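Section 5. Placing and Leveling the Appliance

5.1 Before you begin

The Herine countertop dehumidifier is delivered fully assembled except for the water tank and the air filter, which are packed separately inside the carton. Read the whole of this section before lifting the unit out of its packaging. Persons who have installed earlier Nondside appliances should note that the order of steps has changed.

The unit must be placed on a firm, flat surface that can carry its full weight with the tank filled. Glass shelves, folding tables and wire racks are not suitable. Allow clear space on both sides and behind the rear grille. Curtains, paper and loose fabric must be kept away from the grille at all times.

CAUTION: Do not connect the unit to the power supply until all the steps in 5.2 and 5.3 have been completed.

5.2 Choosing a position

1. Select a room in which doors and windows can be kept closed while the unit is running. An open window will draw damp air in from outside, and the unit will run without stopping.

2. Keep the unit out of direct sunlight and away from radiators, stoves and heating vents. Warm air passing over the sensor gives a false reading.

3. Confirm that a grounded outlet is within reach of the power cord. Do not use an extension cord. If the cord does not reach the outlet, choose another position or have an outlet installed by a licensed electrician.

4. In basements, place the unit above the level of any past flooding. A masonry ledge or a purpose-built shelf is acceptable.

5. In rooms used for the storage of books, records or musical instruments, position the unit at least 3 feet from the stored items. Exhaust air is drier than the air of the room and should not blow directly on paper, leather or wood.

NOTE: The Model 3000 is intended for closed rooms in homes and small offices. It is not intended for greenhouses, indoor pools, or workshops in which fine dust is produced. Use in such places ends the warranty.

5.3 Leveling

The unit must stand level from side to side and from front to back. A unit that leans forward may spill water when the tank is removed. A unit that leans backward may shut off before the tank is full, as the float will rise too early.

1. Remove the water tank and set it aside.

2. Place a small spirit level on the top cover, parallel to the front edge. If the bubble is off center, turn the adjustable foot on the lower side counterclockwise until the bubble returns to the middle.

3. Turn the spirit level so that it runs from front to back and repeat the adjustment. The front and rear feet should be turned by small amounts, and the first reading checked again afterward.

4. Press lightly on each corner of the top cover. The unit should not rock. If it does, one foot is not in contact with the surface.

5. Return the tank and slide it in until it clicks.

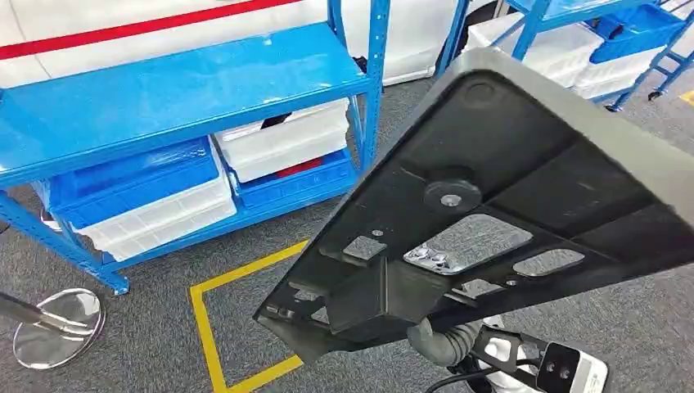 Leveling should be checked again after the first week of use. Wooden floors and shelves may settle slightly under the added weight, particularly in damp rooms that are being dried for the first time. After that, a check at each change of filter is sufficient.

Do not place folded paper, coins or wedges beneath the feet. If the range of adjustment is not enough, the surface itself is too uneven and another position should be found. Customers who must use an uneven floor may order the base tray from the Dhanial parts counter, using the form at the back of this manual.

5.4 First start

1. Let the unit stand upright for 60 minutes before connecting it. If it was carried or stored on its side, extend this time to a full day. The oil in the compressor must drain back before the motor is started.

2. Insert the plug fully into the outlet. The standby light will come on.

3. Press POWER. The fan starts at once. The compressor follows after a delay of 3 minutes – this delay is normal and occurs each time the unit is switched on.

4. Set the desired humidity with the arrow keys. A setting of 60 percent is suggested for the first day. Lower settings may be selected afterward, in steps of 5 percent.

5. Empty the tank when the tank light comes on. Do not carry a full tank up or down stairs.

NOTE: Little or no water may collect in a cool room. Moisture may freeze on the inner coil, and the unit will pause to clear it. The fan continues to run during this pause. Do not switch the unit off.

CAUTION: Water from the tank is not fit for drinking, cooking, or the care of pets. Pour it into a drain.

5.5 If the unit does not start

Check that the tank is fully seated and that the standby light is on. A tank that has been returned at an angle will hold the safety switch open. If the standby light is off, test the outlet with another appliance and inspect the household breaker.

Should the unit still fail to start, disconnect it and contact the Nondside service desk at Jeredmont. Have the serial number and the proof of purchase at hand. Repairs must not be attempted by the user – the sealed system is under pressure, and opening the housing ends the warranty.

Written requests concerning this section may be addressed to Shagufta Mohmand, Technical Publications. Requests for on-site inspection are handled by Adeel Mengal, Field Service.

Section 5 revised 25/11/2021. Replaces all earlier versions. Approved for release: Reinaldo Batista, Product Safety.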